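22 May 2020

I meant to write last night but I fell asleep in the chair with the windows shut, and anyone on this side of Hillico will know why the windows were shut. It is the drains on Menon Street again, or the culvert behind the bakery, or the old holding tank, depending on which person from the utility you get on the phone. I have had all three explanations this month and I wrote each one down on the back of the calendar so I could read them back to the next person, which I did, very politely, and she put me on hold.

I walked down after breakfast to see how bad it was. The water was up over the curb outside the hardware store and they had laid a board across so people could get in the door, one at a time and keeping our distance, which made for quite a line. The poor bakery had only just opened again after being closed for so many weeks, and now the smell comes in every time the door does. I bought two loaves I did not need and a coffee cake I suppose I did. The girl at the counter told me they pay $300 a month in sewer charges alone, and I have been turning that over in my head all day. What would they get for less?

The township has hired Rultinico to look at the pipes with one of those little cameras on a cable. Their truck was parked by the church for most of the morning with the back doors open. I stood and watched longer than I should have – it is the most excitement we have had since the snow. The fellow with the cable said the worst of it is a stretch of clay pipe 44 feet long that should have been replaced when the library went up. He did not say who should have replaced it, and I did not like to push him, he had a long day ahead. 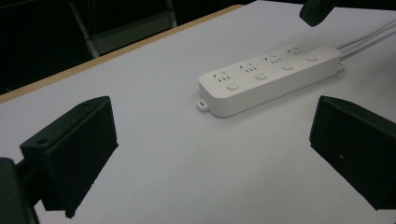 The white power strip.

This evening was the council meeting, over the computer as they all are now. I got everything set up early with my notes and my cup of tea, and then of course the sound would not come on until the pledge was already over. There were 9 of us signed up to speak and we each got two minutes, and I am afraid I used most of mine thanking the road crew. But I did get in my question about why the town was promised a full report by the first week of May and we are still waiting for it. The answer was that the report is being reviewed. The man from Clunus Water said repairs could take up to six weeks, and you could see every little square on the screen shake its head.

I did feel sorry for the mayor, a bit. She looked tired, and her dog would not stop barking. Still, she voted to put off the emergency money until the next meeting, and I will remember that when the yard signs go up.

The wind has gone around to the west now, so I have the kitchen window open a crack and it is really very pleasant. The lilacs are nearly over. I must call the utility in the morning, and take back the cake plate from next door.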